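Community | 2 min read

Play food swap comes back to Undlow

The toy library in Undlow is opening its play food shelf again, and families can borrow a full set for the first time since April! The shelf has been sorted from top to bottom, and there are now 348 pieces to choose from, from single fruits to whole pretend picnics.

Lovisa Söderlund, who did most of the sorting, is delighted with how it has come out. "Children go straight for the fruit," she said. "Give them a little basket and a cloth to lay out and they'll be shopkeepers all afternoon."

Sets go out for three weeks at a time. Each one has a small basket, a few bits of food and a folded cloth, and borrowers can add something for the table too, such as one of the round spiky artificial plants (these have been surprisingly popular with the under-fives).

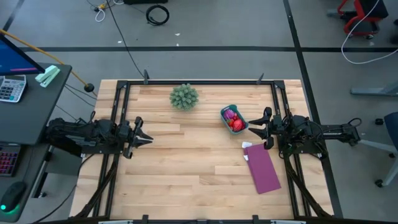
Membership stands at 81 families and there is plenty of room for more. Joining is free for anyone living in Undlow or Rustad, and sets can be brought back to either place. Spare play food in good condition is very welcome, especially vegetables – the library has lots of fruit and hardly any carrots!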